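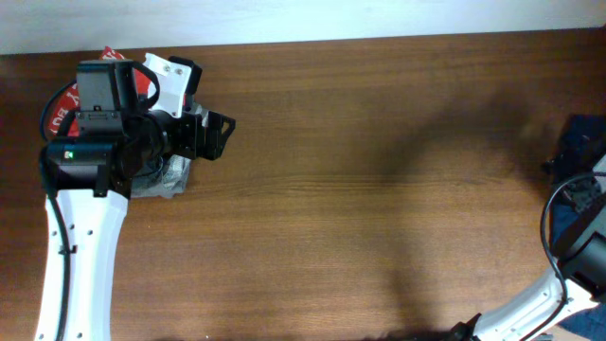 天板と左右のアーム。左グリッパーの下は灰色の半透明の袋。

件名: Re: [nestarard-ml] 衣類たたみ作業の運用ルール 第2案について

各位

Trerkau作業室の担当です。第2案へのご意見をありがとうございました。返信が長くなったので、引用を先に置き、そのあとに項目ごとの回答と修正文を書きます。第1案からの変更点だけ知りたい方は、末尾の「改訂する条文」を見てください。

> Aneck側で第2案を読みました。全体としては賛成ですが、次の点が気になっています。
>
> 1. 第3条の「作業開始前に天板の上を片付ける」は、どこまでを指すのか読み取れません。前の回でたたんだ服も毎回下ろすのでしょうか。こちらでは、たたみ終えた服は脇に積んだまま次に進んでいます。
>
> 2. 第5条に、アームの動作中は天板に手を入れないとあります。服を広げ直すだけのときも停止操作が必要ですか。一回ごとに止めると、かなり時間を取られます。
>
> 3. 手首カメラの映像の扱いが書かれていません。布に近づくとほとんど布しか映らなくなりますが、これを不良とするのかどうか、判断が人によって違っています。
>
> 4. 記録シートの備考欄は自由記述のままでしょうか。あとで検索できず困っています。
>
> 5. ケーブルの確認は朝の一回だけで足りますか。Ķēniņš班では毎回見ていると聞きました。

## 1. 「片付ける」の範囲

第3条の書き方が悪かったと思います。意図していたのは、これから扱う服以外の物が、左右のグリッパーの届く範囲に残らないようにすることです。たたみ終えた服まで下ろす必要はありません。

修正文では、天板の上にある物を「作業対象」「完了品」「その他」に分けます。完了品は左右どちらか一方の端に積み、同じ回の途中で反対側に移さないことにします。積んだ山の縁が作業対象にかかったら、そこで一度止めて山を寄せてください。山の高さについては枚数ではなく、アームの通り道に入るかどうかで判断します。厚手の服が混ざると、枚数では決められません。
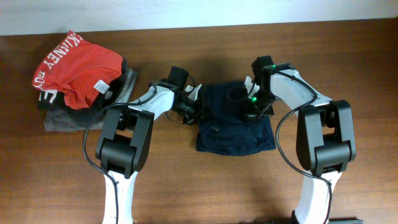
山の置き場所を一回のなかで固定するのは、あとから頭上カメラの映像を見る人のためでもあります。完了品が途中で左右に動くと、どの服がどの段階にあるのか、記録シートと突き合わせるのに手間がかかります。先月の分で、この突き合わせができずに保留になった記録がいくつか残っています。

「その他」に入るのは、袋、タグ、工具、ペン、テープ、操作者の私物などです。袋は軽く、布と一緒につまむことがあるので、開始の合図を出す前に天板から下ろしてください。天板の外でも、アームの根元の脇に上着や布の鞄を置くのはやめてください。ケーブルに触れるおそれがあります。

## 2. 手を入れるときの停止

服を広げ直すだけであっても、停止操作をしてください。ここは第2案から変えません。

時間の件は、停止のやり方で改善できるはずです。現在の手順では停止のたびに原点復帰まで行っていますが、保持停止（その場で止めて姿勢を保つ）を認めることにします。保持停止で手を入れてよい条件は次の三つです。

- 両方のグリッパーが開いていて、布をつかんでいない
- 操作者本人が停止を声に出し、補助者が復唱した
- 停止から再開までのあいだ、操作者が操作具から手を離している

一つでも欠けるときは、これまでどおり原点復帰です。操作者一人で作業している時間帯は復唱ができませんから、保持停止は使えません。

再開後の最初の動作は、通常の50％の速度に落とします。5秒間問題がなければ元の速度に戻して構いません。Nestarardの設定画面には、この切り替えがすでに入っています。

## 3. 手首カメラの映像

布だけが映っている映像は、不良としません。グリッパーが布に近づけば画面の大部分が布で埋まるのは当然で、これを外してしまうと、つかむ直前の記録がほとんど残らなくなります。ぶれや白飛びも、短い時間であればそのまま残してください。

不良とするのは、次のいずれかに当たる場合です。

1. 映像が止まっている、または途中が抜けている
2. 左右の手首カメラの割り当てが入れ替わっている
3. レンズに汚れや糸くずが付いていて、同じ位置に写り続ける
4. カメラの取り付け角度が変わり、基準の画像と合わない

4については、各回の最初に左右のグリッパーを基準姿勢にして、画面内の見え方を確かめてください。作業の途中では姿勢が次々に変わるため、天板や壁が斜めに入ったり、反対側のアームが端に入ったりします。作業中の映像だけを見て取り付けのずれと決めないでください。
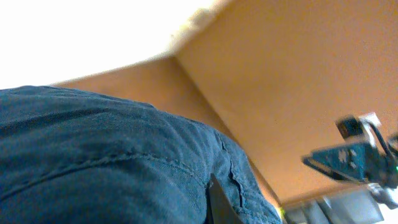

## 4. 備考欄

自由記述はやめて、先頭に分類の語を一つ入れる形にします。使う語は「つかみ直し」「落下」「巻き込み」「停止」「機材」「その他」とし、そのあとに文章を続けます。文章は短くて構いません。

先月までにTrerkauで集めた289件の備考を読み直したところ、この六つでほぼ振り分けられました。迷いが多かったのは「つかみ直し」と「落下」です。グリッパーから布が離れて天板に戻ったものは、操作者がわざと放した場合を除き、すべて「落下」とします。高さは問いません。

服の種類も備考欄に書いている方がいますが、こちらは専用の欄があるのでそちらへお願いします。色は見たままの語で結構です。濃い紺と黒は照明によって見分けにくいので、迷ったときは「濃色」と書いてください。あとで直すほうが大変です。

## 5. ケーブルと留め具

朝の一回では足りないと判断しました。Ķēniņš班のやり方に合わせ、各回の開始前に見ることにします。見る場所は、手首のまわりで輪になっている部分、リンクに沿っている部分、留め具の三か所です。輪が大きくなりすぎると布の端を引っかけますし、短く留めすぎると手首を回したときに張ります。

指で引いて確かめるのは朝だけにして、各回の前は目で見るだけにしてください。毎回引いていると、留め具のほうが先に緩みます。留め具を交換したときは、備考欄に「機材」として残します。

指先の内側の面も同じときに見てください。繊維がたまると布の滑り方が変わってきます。

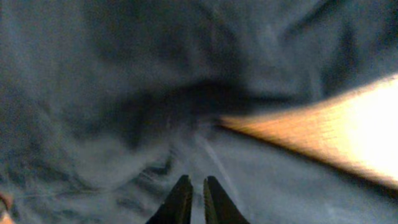

清掃は乾いた布で拭くだけとし、溶剤は使いません。Aneckでは以前アルコールを使っていたと聞いていますが、指先の材質によっては面が荒れることがあるので、今後は統一させてください。拭いても繊維が残るようなら、指先の部品ごと交換します。また、使用回数が100回に達したものは、見た目に問題がなくても交換の対象です。

デニムのような厚い生地を続けて扱った日は、作業の終わりにも一度見ておいてください。縫い目の重なったところを何度もつまむので、指先への負担が大きくなります。

## 改訂する条文

**第3条** 開始前に、作業対象と完了品以外の物を天板から下ろす。完了品は左右いずれかの端に積み、同じ回のなかでは反対側へ移さない。

**第5条** アームの動作中は天板の上に手を入れない。手を入れるときは原点復帰または保持停止を行う。保持停止は別表の条件をすべて満たす場合に限る。

**第8条（新設）** 手首カメラの映像は、別表の不良条件に当たらないかぎり、布のみが映る区間も含めて保存する。

**第9条（新設）** 各回の開始前に、ケーブル、留め具、指先の内面を目視で確認する。

別表はまだ清書していません。第5条の補助者について、同じ部屋にいれば別の作業と兼ねてよいかという点も決まっていません。私は兼任不可と考えていますが、人数の少ない拠点の意見を聞いてから書きます。

ご意見はこのスレッドへの返信でお願いします。10月の版に間に合わなかったものは次の版で扱います。

Trerkau作業室 運用ルール担当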